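Sorting out the pantry, part two

I said in March I would get back to the pantry and I did, though it took longer than I planned. The first post covered the shelves. The rest of it is the floor, the door rack and the big metal bin, which were the parts I had been avoiding.

Some background if you missed the first one. Our pantry is a closet off the kitchen, not quite deep enough to stand in with the door shut. The people before us put in Stakovberg shelving, the kind with the pegs that never quite line up, and everything that didn't fit on a shelf went on the floor. When we moved in we kept doing the same thing. Paper bags of onions, a case of seltzer, a box of light bulbs, dog food from when we had the dog.

I started with the floor. It took most of a morning. I pulled everything out into the kitchen, swept, and washed the baseboards with dish soap and warm water. There was a dried puddle of something behind the seltzer that needed a putty knife. I also found the lid to the blue casserole, which I had replaced last year for more than it was worth.

The door rack was easier. It holds small jars and packets, and the main problem was that spices had crept in from the kitchen drawer until there were duplicates of nearly everything. Four open jars of cumin. I combined what smelled like something and threw out what didn't. Kavitha Pillai, who lives two doors down and cooks more than anyone I know, took the whole mustard seeds and gave me a jar of her lime pickle for them. I came out ahead on that trade.

My rule for spices now is that a new jar doesn't get opened until the old one is rinsed and in the recycling. We'll see how long that lasts.

Then the sorting. I had tried doing this straight from the shelf to the bag and it doesn't work for me. I pick something up, can't decide, and put it back where it was. Henk De Graaf told me years ago, when he was helping us move, to put the undecided stuff in one large open container and look at it from above. A deep box is no good because things get buried. You want something wide with sides high enough that round things don't roll out onto the table. Metal is good since you can wipe it down after, and a few scratches and stains make no difference.

I keep mixed things together at this stage. Food, tubes, packets, whatever turns up. It seems backward but if I start making categories early I end up with twelve little piles and no table. So it all goes in, and then I take things out one at a time, and each one gets a place before I touch the next.

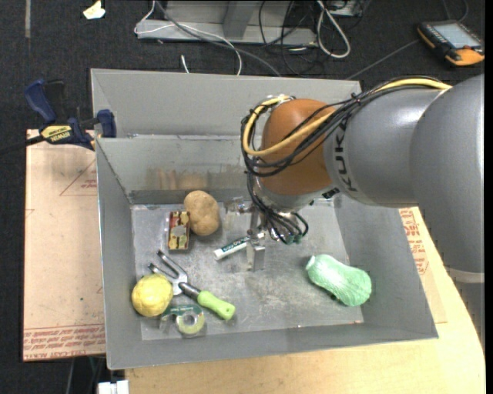 Potatoes are the thing I go back and forth on. One loose potato is always left over from a bag, and it always ends up somewhere it shouldn't be. They now go in a paper bag with the top folded, on the floor at the back, away from the onions. If there's only one left it goes on the kitchen counter and gets eaten that night. A single potato in the pantry is a potato I will find in six weeks.

Small packages are harder. They slide behind things and they fall over. I bought two shallow trays from Grornetti for the second shelf and stand the packets up in them, front to back, like index cards. The trays are a little short for the shelf, so there's a gap at the left, and I've put the matches there.

Tubes don't belong in the pantry at all. Anything in a tube goes to the bathroom cabinet or the tool drawer, depending on what's in it. Tomato paste is the exception and it lives in the refrigerator door once opened.

When the sorting was done I took one grocery bag of unopened cans to the food shelf at the library and put one bag of expired stuff in the trash. Less than I expected, considering how long I'd been dreading it. The dog food went to Danica Charvát for her two.

Still to do: the light over the door, which flickers, and the bottom shelf, which sags in the middle where the flour is. I may move the flour. I also need to find a better spot for the light bulbs, which are currently in the hall closet on top of the vacuum.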